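Hand and workcell purchasing notes (README)

Planning file for the second bench. Maintained with the data folder, last revised in March.

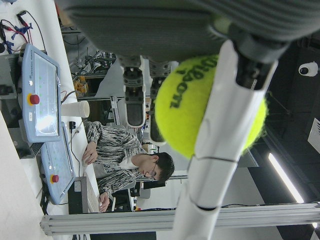
Mbali Zwane wrote after reading the first version that the budget should be built from the spare parts upward, and that the price of the hand itself is the least useful number in the whole file. I have reordered the sheets after her comment. She also asked that each quote keep its own line for freight, even when the supplier says freight is included, and this is done now too.

## What is in this folder

- `quotes.csv` has every line we were quoted, one row per item
- `spares.csv` has the parts we expect to replace in the first year
- `bench_plan.md` is the floor and power plan for the second bench
- `sessions/` holds the wrist camera stills from grasp trials with the hand, which we use to judge clearance and cable routing
- `old/` has the first version of the budget, please do not cite it

The file `quotes.csv` has 303 rows. Many of them are the same item from different suppliers, so do not sum the price column. Use the column `chosen` and filter for `yes` first. I made this mistake myself and the total looked terrible for one morning.

## Columns in quotes.csv

`item` is a short name, lower case, without the brand.

`supplier` is one of Zosent, Tollo, Palma or Sumar. If you add a fifth, please add it to the notes at the bottom of the sheet also.

`unit_price` is in dollars, before tax. Zosent quotes with tax, so I removed it by hand. If a cell looks strange, compare it with the PDF.

`lead_weeks` is what the supplier promised in writing. A promise on the telephone is not entered.

`freight` is never empty. Zero means the supplier confirmed zero.

`chosen` is yes, no or wait.

`remark` is free text. Some remarks are still in my own language and I will translate them when I have time.

## What we are planning to buy

The second bench should do the same kind of work as the first one: holding and turning of everyday objects, with a person sitting near the controllers. We keep the tennis ball as the standard object for the acceptance trial, as it is cheap and every supplier can get one. The fuzzy surface also gives a fair idea of how the finger pads hold on something that is not smooth.

For the hand we compared two offers. Tollo gives the better price for the body of the hand and Palma gives the better price for fingers. Mixing them is not possible, the connectors differ. In the end Palma is marked `yes`, because in our plan the fingers are the part which we will order again and again.

The extrusion for the workcell comes from Sumar. Ask for the rails cut to length. It costs a little more, but we do not own a good saw and the last time we paid a shop nearby to cut them, which was slower and not cheaper. Order the corner brackets in the same purchase, and write the rail profile on the order in full. Sumar has two profiles with nearly the same code.

Teach pendants are quoted separately from the controllers. This was a surprise to me. Check that the quote names the pendant, its cable, and the holder. On the first quote only the controller was named, and the difference was big enough that we needed a new signature.

## Table space

This section is new. In the first plan I counted only the footprint of the robot and forgot the people. Look at the still at the top: two pendants, a keyboard and a paper cup share the white table with a person's two hands, and the cables need their place too. For the second bench I have put a wider table in the plan and a small shelf for the pendants, so that both emergency stop buttons stay within reach of the person who sits.

Cable trays are also in the budget now, under `bench`. The colour does not matter. Get the open type, the closed type is tiring when you have to pull out one lead.

## Spares

There are 27 rows in `spares.csv`. The most important are finger pads, then the cables of the wrist, then the small screws. The screws are sold in bags of 13, I do not know why, and one bag is not enough for a full set of fingers. Buy two.

Pads are entered with 4 sets per year. Mbali thinks this is low. I left it, but the contingency line is made larger so we can buy more without asking again.

## Limits of this data

- Prices are valid only for the month in the file name of each PDF.
- Lead times from Palma were given before their summer closing, so please ask again.
- Labour for the assembly is not included anywhere. We do it ourselves, and this took over two weeks for the first bench.
- Training is not included. Tollo offers one day, the others did not answer.
- The stills in `sessions/` show people at work. Do not put them outside of the group without asking the person in them.

## How to change something

Edit the CSV in plain text if you can. The spreadsheet program changes the decimal sign on some of our computers and then every price is wrong by a large factor. Write one line in `changes.txt` with your name and the row. If you change `chosen` from `wait` to `yes`, tell me before the order goes out, as I must move the money between two accounts and the office closes at 3 p.m.

Related items
Bench one: final costs and what was late
Power and air plan for the second bench
Palma finger pads, order form
Sumar rail profiles, both codes
Shared equipment calendar
Template for supplier questions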